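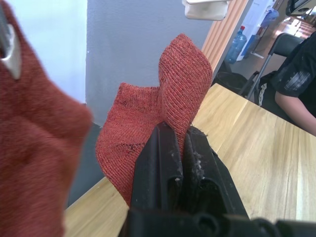
What is a sock hanger?
A sock hanger is a small plastic or metal hanger fitted with a row of clips, used to hang socks and other light items of laundry while they dry or until they are put away.

Sock hanger

A sock hanger, also called a clip hanger or peg hanger, is a household article in the same family as the clothespin and the drying rack. It joins a single hook to a number of clips, so that several small pieces can be moved together. The type is common in apartments, where space for a clothesline is limited.

Construction

The body is most often molded plastic. A rail along the lower edge carries the clips, and the upper edge may be plain or shaped for decoration; wavy and cloud-like outlines are found on many household models. The hook may be part of the molding or a separate piece of metal.
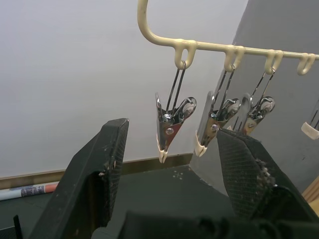

Each clip is hung from its own loop, which lets it turn a little as the fabric is attached. Spring clips of metal grip more firmly than molded pegs but can mark a fine knit, and makers commonly cover the tips with plastic for this reason. Replacement clips are sold separately for some models — the Mirnov catalog lists them in packs of 4.

Support

A sock hanger needs a bar, a line, or a knob from which to hang. Indoors it is often used with a wooden frame made of a crossbar and slanted posts, set over a table or board on which the laundry is sorted. A hook that slides on a smooth bar may be held in place with tape.
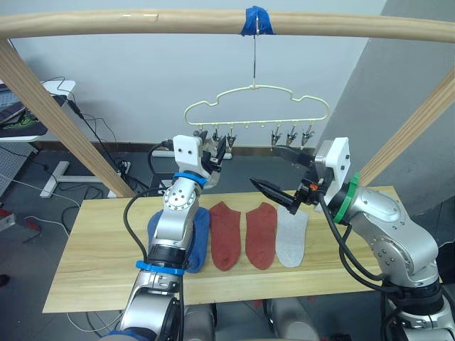
Clip hanger on a wooden rack, with four socks laid out on the board.

Use

Socks are usually laid flat and matched by color before they are hung. The two members of a pair are then clipped next to each other, which shortens the work of sorting afterward. Opinion differs on which end should be held. The household handbook issued by Ragab, a laundry supply firm in Stutport, advises clipping at the cuff for thick socks and at the toe for thin ones. Tarek Ghoneim, in his notes on home laundry, prefers the cuff in every case and holds that the toe seam wears sooner when it is pinched.

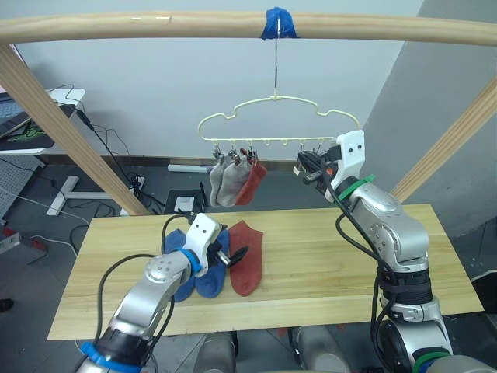 Weight should be shared along the rail. A hanger loaded from one end will tilt, and socks on the lower side may slide together and dry slowly. Heavy wool socks are better placed near the hook, with lighter ones toward the ends.

Collections

The Pliltuvico household museum holds 47 clip hangers of various dates, 2 of them with wooden rails. The plastic examples are shown each October in its laundry room display.

See also

Clothespin
Drying rack
Clotheshorse

Page last reviewed 26/04/2025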